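**Save transfer** (also *save carry-over* or *save import*) is the moving of a player's progress from one copy of a video game to another. Usually between two consoles, sometimes between a game and its sequel. Not the same as cloud backup, though the two get mixed up a lot.

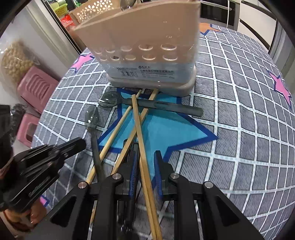
*Games reference desk – last revised August 11, 2026*

## Overview

A save file holds whatever the game needs to put the player back where they were: level, items, map progress, settings. Early cartridge games kept it on the cartridge itself, powered by a small battery. Battery goes flat, save goes with it. Memory cards came next, then built-in hard drives, then online storage tied to an account.

Transfer only became a common request once the same game started appearing on two generations of machine. Players who had put 40 hours into one version did not want to begin again on the next.

## Methods

- **Direct copy.** File moved by card, USB stick or cable. Works only if both versions read the same format.
- **Upload and download.** The old version sends the save to a server, the new one fetches it. Needs both versions patched and both installed at some point.
- **Password.** Older method. The game prints a long code, the player types it in. Codes ran up to 20 characters in some series, and a zero mistaken for a letter O was a common reason for them failing.
- **Sequel import.** Only certain choices or items come across, not the whole save.

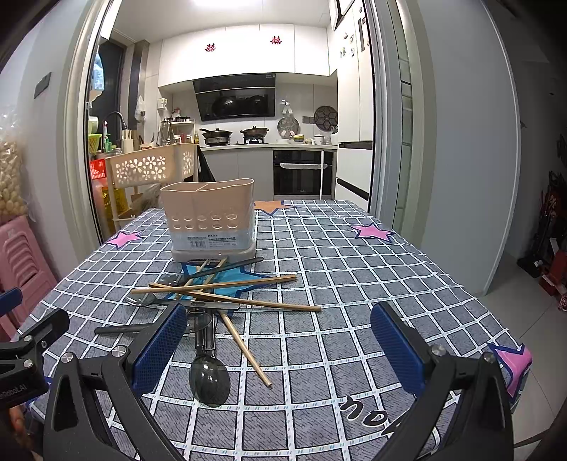 *Utensil holder on a starred cloth, with chopsticks and spoons in front.*

## Limits

Formats change. A remaster on a new engine may store quests in a different order, or have quests the old one never had, so a converter has to be written and tested. Smaller studios often skip it.

Trophies and achievements are a seperate matter. Some transfers unlock the lot at once on first load, others make the player earn them again. Paid extras normally don't travel with the save – if the save uses a costume the new copy doesn't own, most games swap in the default outfit. A few refuse to load at all.

Region is another sticking point. European and Japanese copies of the same game may count as different titles, and their saves won't mix.

One-way transfers are the norm. Progress made on the new machine can't go back.
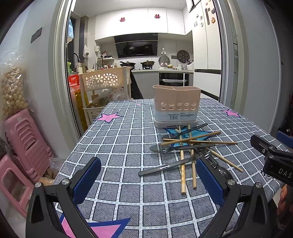

**Category: Case histories**

### Vima

Role-playing game by Modix. The re-release shipped with no transfer and the studio said none was planned. Complaints on the official forum ran for weeks. A patch followed in August using upload and download, one save slot only, and it had to be the most recent. Players with 6 slots had to load and re-save the one they wanted first. Side-quest markers were lost in the first version of the patch and put back in the second.

### Wavard

Racing game, published by Fujimoto. Transfer was there from the first day but covered the garage only: cars and paint jobs moved across, lap times did not. The publisher's stated reason was that handling had changed and the old times would of made the new leaderboards meaningless. Garages with more than 15 custom paint jobs were trimmed, oldest first.

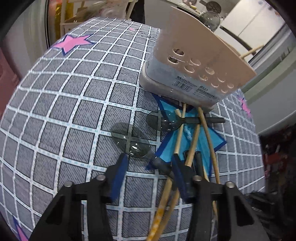
Later updates to Wavard raised the paint job limit and added a warning screen before the trim. Old lap times were eventually shown on a read-only page in the player profile. Ghost cars never came over.

## Reception

Reviewers tend to mention transfer only when it's missing. Long games get the most criticism for leaving it out, short action games the least.

## See also

- Cross-save
- Memory card
- New Game Plus
- Remaster (video games)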